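How I Got My Old Desktop Ready for Working From Home

2 Apr 2020

So my office sent us all home, and I needed a real computer in the spare room instead of a laptop on the ironing board. I had an old tower in the closet, and it just needed a bit of love!

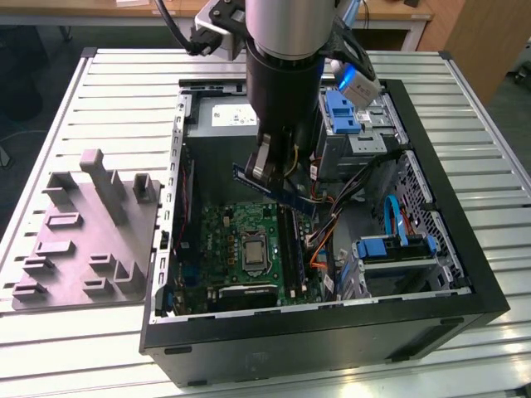

Step 1: Save your stuff first

Before you touch anything, copy your files to an outside drive. Mine came to 900 photos and a pile of tax papers I'd forgotten I had. Don't skip the bookmarks -- export them from the browser menu as a file and copy that over too.

Step 2: Add memory if you're low

Look up your model on the maker's support page and see what kind of memory it takes. I went up to 12 GB in mine. Shut down, unplug the power cord, touch bare metal on the case, and press the stick in evenly until the clips close. If the computer won't start afterward, take the stick out and try it again (I had to do this twice).

Step 3: Clear out the junk programs

Go down the list of installed programs and remove what you don't use. I found 4 different photo printing programs in there, plus a trial of something called Grindaner that popped up every single morning. Restart when you're done, even if it doesn't ask you to.

Step 4: Turn off startup items

On Windows 10, press Ctrl, Shift and Esc together, click More details if you see it, then open the Startup tab. I left the antivirus and the sound driver alone and switched off the music player, the chat app and the printer helper. My startup went from 5 minutes to something I can live with.

Step 5: Set up the desk

Put the screen an arm's length away with the top near eye level. My desk is a Manurung from the secondhand place in Pleltley, and it's a little low, so the monitor is sitting on two phone books. Keep the tower's vents clear of the wall and the curtains!

Step 6: Run updates overnight

Plug in, start the updates before bed and let them go. Mine needed two more restarts in the morning, so I wouldn't do this the night before an early call.

Next up is the webcam, once the one I ordered gets here.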